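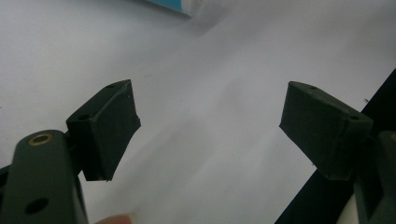 Wiping a counter is finished, according to Souad Ait Brahim, when you stop being able to see what you were wiping, and by that standard she had never finished one in December, when the light in her kitchen gives out by four. Her remark came up early in our interviews, and it bothered us enough to rewrite the coding sheet.

4.2 Pale surfaces and the decision to stop

We had assumed that people clean until a surface is clean. The diaries suggest they clean until it looks different from how it looked before, a lower bar and a movable one. Of the 521 diary entries, 488 named a surface, and white ones drew most of the complaints. Figure 3 shows a bright white surface meeting a black one along a straight edge, the kind of pairing our participants discussed with real feeling. White was blamed for showing coffee, black for showing everything else — flour, dust, the previous attempt at wiping.

Arnulfo Flores, who owns both colors, wiped the white side daily and the black side "when company is coming," and rated the two equally clean. In all, 27 participants gave some version of this answer. None thought it needed defending, and we have left it undefended.

Figure 3. White surface with a black surface alongside, divided by a straight boundary. Dark green gripper fingers in the foreground.

The boundary itself got its own code, "the line," after Malachy Carroll reported cleaning along it with a toothpick.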